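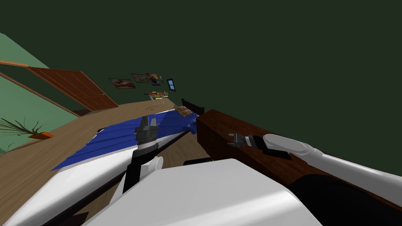

Posted by Lernness on 2021-08-24 | Filed under: House, Paint

We use cookies to keep this site running and to count visits. By continuing to read you accept this. OK | Settings

I finished the dining room ceiling on Sunday. It took two coats of primer and three of green, and my neck still hurts.

The ceiling was the last part of the house that had the old textured finish. I scraped it in November and then left it bare for months while I made up my mind about the color. White would have been easier. I had one sample pot of a dark green called Mirkwood and kept painting bigger squares of it on a piece of drywall, and after a while I stopped looking at the other samples.

Money first. The paint came to $286 with the primer. The roller, pole, trays and tape were another $28. A painter quoted me $565 for labor only, and he wanted the furniture out of the house, so I did it myself.

What I would do differently:

Tint the primer. I used plain white and it showed through the first green coat everywhere. The paint store on Piltus Street will tint it gray for free if you ask. I didn't ask.

Cut in one wall at a time. I cut in the whole room, had lunch, and then rolled. The edges had dried by then and there was a visible band all the way around. The third coat hid most of it. You can still find it over the window in the late afternoon.

Buy flat paint. I bought flat, so this is one thing I got right. Every bump in a ceiling shows up in anything shinier.

Keep the tape off the new paint for a good while. I pulled some up on Saturday night and a strip came with it near the door.

People have asked if a dark ceiling makes the room feel lower. It does a little. We mostly eat in there at night, so I don't mind. In the daytime I notice it for a second when I walk in from the kitchen and then I forget it.

The walls are staying off-white for now. I may do the trim next, but there is a 100-year-old picture rail with a lot of layers on it, and I want to test it for lead before I sand anything. The kit is ordered.

Also, the leftover green is enough for one more small job. It's either the inside of the hall closet or the back of the Shehu bookcase, and the bookcase would have to be emptied first. Probably the closet.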